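By the time I found the right door at Zerura on a wet Wednesday in November, the coffee was nearly gone and Trinidad Cruzado was already halfway through her welcome. She waved me in anyway, found me a chair, and started over from the beginning, which I thought was awfully kind of her.

Zerura is a small shop that sets up robot arms for companies that have never owned one. Most of its customers make things in modest batches, and most of them, Trinidad told us, arrive a little scared. The open day is her cure for that. You get a short talk, you get a pastry if you're quick, and then you go stand next to a robot for as long as you like — nobody hurries you along.

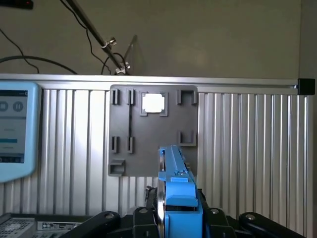 Kosmas Gkikas looks after the demonstration bench, and he is the sort of man who would happily talk about holders through lunch and on into supper. He used to build kitchen cabinets, and he says the habits carried over. A robot, he told me, is only as good as the place you ask it to reach for. So he fusses over plates like the dark gray one fixed to the ribbed aluminum, with its upright clips on the left and its U-shaped brackets on the right, and he likes to bring the blue gripper up close to it and leave it there while people lean in and ask their questions. The stop and pause buttons are on the touchscreen, and he points those out before anything else.

I asked him how long it takes a beginner to feel at ease. "Give me 2 hours and a patient person," he said, and then he thought it over and added that he would take an impatient one, too, if they brought lunch.

Despina Triantafyllou had driven over from Gelberg, where she runs the packing room, and she had a whole page of questions folded in her coat pocket. Her people handle 4,000 small parts in a good week, and their wrists are sore. She wanted to know who fixes the thing when it sulks. Kosmas said that she would, mostly, and offered to show her how after the crowd thinned out. She was still at the bench, coat off, when I went to catch my bus.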